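Nunville open day: computers, scones and a very long queue

I'd been meaning to get to the Nunville repair and reuse open day for years, and this November I finally made it! It's a 73 minute train ride from my place, and I spent most of it eating a mandarin and reading the program (printed on both sides, tiny font, bring your glasses).

Doors opened at nine and the line was already past the bike racks. Entry was seven dollars, which got you a wristband, a tea or coffee and a ticket for the scone table. Get your scone early. I didn't, and by eleven there was only date left.
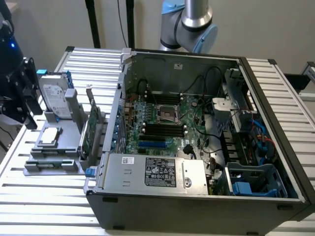 2 min read

I headed for the computers first, as I've had an old tower sitting under my desk since we moved and have never been brave enough to take the side off. Seeing one opened up, with the processor socket bare and the memory slots in their neat row, made it all seem a lot less scary. I even came home knowing which bit is the power supply (the big silver box, for anyone as clueless as me).

After that I wandered over to the Arkari hall for the sewing machines and the lamps. Lovely colour everywhere, and a whole aisle of fabric offcuts at two dollars a bag. I bought three bags. I don't sew.

There was also a talk on fixing old Nagano bicycles, which I only went into for the chairs, but I stayed right to the end and took notes on brake cables. The hall seats 233 and people were standing at the back.
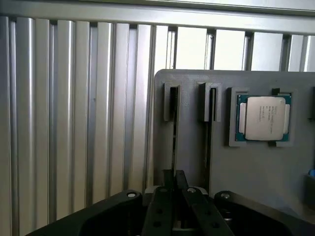

Getting there and getting fed

Take the train if you can. Parking on the Cutville side fills up before ten, and the walk from the overflow paddock is all uphill. The organisers reckon they had 2000 people through last year and it felt like more this time. Lunch was a sausage in bread or a lentil roll, both good, cash only at the stall near the gate. Pack a hat, too, as there's hardly any shade in the queue.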